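OK so I spent most of Tuesday evening sorting out the big room and I have Thoughts, settle in. A thread on tidying, buckets, and crumpled paper!

First, the before. Since May we've been dumping everything on the patterned throw in the middle of the floor. Packing paper, odd socks, dust cloths, the bits that come out of your pockets. You stop seeing it after a while. Then my sister stays over and steps on a marker at 6 in the morning and suddenly you see it again.

The rule I went with (stolen from my neighbor Ilse Rieger, who ran a toddler group for years and can clear a floor faster than anyone I've met): one big bucket, one place, everything loose goes in first and gets sorted later. That's the whole method. She calls it "the harvest" and now I do too.

I used to do the opposite. I'd pick up one sock, walk it to the bedroom, notice the bed wasn't made, make the bed, find a cup, take the cup to the kitchen, and forty minutes later the floor looked exactly the same but I'd alphabetized the tea.

With the bucket you don't walk anywhere! You stand there and you fill it. I put on one album and was through the whole throw before side two. I was so pleased I did the hallway as well.

Bucket talk, for the people who care (I know you're out there, I've seen your replies). Wide and round beats tall and narrow every single time. You want to be able to drop stuff in from any side without aiming. Mine was 50 cents at a yard sale and I would not trade it for anything in the Podton catalog.

Also, get one with a color inside that you enjoy looking at. Sounds silly, but white things show up so well against a dark color that you can spot the receipt you needed before it goes out with the recycling. Ask me how I know.

Now, paper. I ordered a lamp from Görtz and it came wrapped in what felt like 500 sheets of that cream-white stuff, and I'd been smoothing them out and stacking them to reuse. The stack slid over every time a door closed. I have let it go. I kept almost 40 flat ones for wrapping glasses and the rest got scrunched.

And scrunching is the best part of the whole job!! A tight ball stays put, you can grab it from any angle, and it drops nicely. Cloths are harder. They're floppy, they hang over the rim, half of them is in and half is out and you have to go back and poke them down.

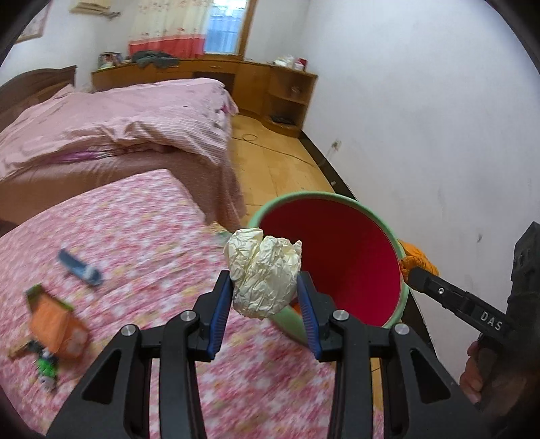
Paper ball and a bunched orange cloth-like thing at the green bucket. Look at that red inside!

Sorting after the harvest took me less time than the picking up. Paper in one pile, cloths straight to the wash, socks on the radiator so their owners can be shamed into claiming them. Small mystery parts go in a jar. There's a little Ravex key in there that fits nothing we own and I've grown fond of it.

A few of you asked about doing this with kids. Yes, do it! Let them throw the paper from wherever they're standing. They'll miss a lot and then they'll run to get it and throw it again, and the floor gets cleared anyway.

Next up is the closet under the stairs. I opened the door, looked at it, and closed it again. If you've got a good system for bags inside bags inside bags, please tell me, I'm all ears.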